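Block Sorting Station, Pre-Session Checklist and Inspector Comments
Last updated: September
By Bongani Steyn, Pleltham site

Go through this before the first recording and again after any break longer than 60 minutes. Mark each item OK, FIX or STOP. A STOP means no arm power until the shift lead has signed.

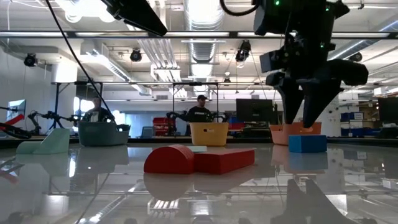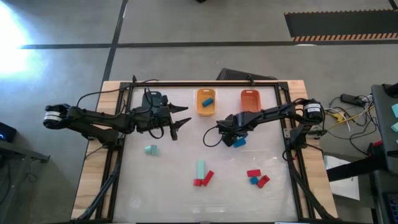
1. Floor and cables

1.1 Arm cables follow the side rails down to the front corners. OK.
1.2 Power adapters and loose leads off the floor. FIX. There is an adapter lying to the right of the table with black, white and yellow cables tangled up next to it. Anyone reaching in to reset blocks from that side has to step over it. Tray ordered from Klinhom.
1.3 Cable loops at the wrist leave enough slack for full rotation and don't hang where the fingers close. OK on both arms at slow speed. Recheck after each tool change.
1.4 Strip along the back of the table kept clear. FIX. Flat black object on the floor behind the rear edge. Move it.

2. Arms and grippers

2.1 Base bolts tight on both rails. OK. Left base took a quarter turn.
2.2 Finger tips free of chips and tape residue. OK.
2.3 Emergency stop tested from both operator positions. OK. Button on the right is stiff but works.
2.4 Operators know the gripper can come right up to a bin rim. Remind new people. The Dridia software limits the height over the table but knows nothing about bins.

3. Work surface

3.1 Surface flat. FIX, low priority. The sheet is slightly wrinkled toward the front. Blocks can catch on a ridge and the episode then shows a push that we didn't want.
3.2 Glare. Comment only. The top is glossy and mirrors the blocks and the fingers. Haltetti asked us to leave it that way for this batch, so do not swap the sheet in the middle of a batch. Note the state of the window blinds in the log.
3.3 Three bins in line along the back, dark one left, yellow center, orange right. OK. Put them back in this order if they get knocked.

4. Blocks and resets

4.1 Block set complete and undamaged. OK. Foam edges wear first, so look there.
4.2 Start layout changed between episodes. OK. Red pieces tend to end up near the middle of the table every time. Spread them out more.
4.3 Bins emptied before the next start, unless the task sheet calls for a block already in the bin. Check the sheet, don't guess.
4.4 Hands out of the work area before "record" is called. STOP if not followed.

5. Recording

5.1 All camera views live and in focus before episode one.
5.2 Failed grasps are kept and tagged as failed. Do not delete them. Episode 226 was deleted by mistake and had to be pulled from the backup. Episode 228 has the wrong task label and still needs correcting.
5.3 Change operators after 60 minutes. Tired operators jerk the arms and the jerks go into the data.

Open items: 1.2, 1.4, 3.1, label on 228. Tray to be fitted when it arrives, everything else before the next session.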